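Week six of the robot project

We are past the halfway point of the semester project and I have fallen behind on these posts, so this one covers two weeks at once.

For anyone who hasn't read the earlier ones: four of us are taking the manipulation course at Elmont, and the course ends with a project instead of a final. Ours is desk tidying. The robot is supposed to pick up small things from a desk and put them where they belong. The team name is Fliltar, which started as a typo in the sign-up form and stayed.

The big job at the start of this stretch was logging. Up to week four we were saving everything by hand, with each person naming files their own way. Kwame Amoah wrote a script that names each run, stamps it and copies it to the shared drive. I spent an evening moving the old runs over. When I was done we had 1,126 grasp attempts in one folder, and for the first time we could sort them by object.

Sorting them told us something we should have noticed earlier. Boxes and blocks are fine. Anything flexible is bad. Out of the last 90 tries at picking up a cable, 38 ended with the cable lifted clear of the desk. The rest were misses, or the gripper closed on the desk surface and the safety stop kicked in.

We had a long talk about whether to drop cables from the list. Kwame wanted to keep them, and so did I, mostly because a desk-tidying robot that can't deal with a charger is not much use. The other two wanted to spend the time on paper. We agreed to give cables until the end of October. 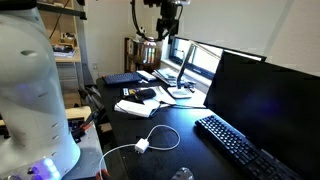

Our end of the desk, with the charger out and the monitor off.

The first thing we tried was changing the approach angle. Coming straight down works if the cable is lying flat and you hit it in the middle. If you are off by a little, it rolls away. Coming in at a slant did better on the thick cables and worse on the thin ones, so we are now picking the angle by thickness. That part is my code and it is ugly, but it runs.

The second thing was where to grab. The detector kept choosing the point closest to the robot, and on a loop that is often a bad place. Now it looks for the straightest stretch first. I got the idea from a lab handout by a former student named Mahama, who did something similar with rope. The handout is only two pages and leaves out most of the math, so I had to work that out again. It took me three nights and one of them was wasted on a sign error.

The midterm demo is in the Lenberg building, and we get 20 minutes including setup. The rules say the desk has to look like one a person would use. A bare table with a few objects spaced out on it won't count. We have to hand in a layout ahead of time, and I have been drawing ours from what is around us. A black keyboard goes in front of the monitor, a lamp goes on the left, and there is a stack of white papers with a black cord curled on top of it. The cord on paper is going in as its own test case, as the contrast is good but the sheets slide when anything drags across them. The white charging cable goes between the keyboard and the robot.
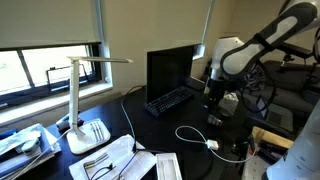 My own part for the next two weeks is the planner. At the moment it treats everything on the desk as either a target or a thing to avoid, and that breaks down when one object is touching another. I want to add a third kind, for things that can be nudged a little. The charger is what I keep thinking about, with its small white brick lying flat and the cable in a loose loop next to it. If the arm takes the loop, the brick has to be allowed to move too, and right now the planner calls that a collision and quits.

Kwame is working on recovery, meaning what the robot does after a miss. Currently it goes back to its home pose and starts over, which eats up a lot of demo time. He wants it to back off a few inches, look again and retry from there. He had a first version going on the simulator as of last night.

Still on the list: finish the layout drawing, rerun the cable tests with the new grab point, write the two-page progress report, and find out if Lenberg has enough outlets near the tables. I'll post the new cable numbers when we have them.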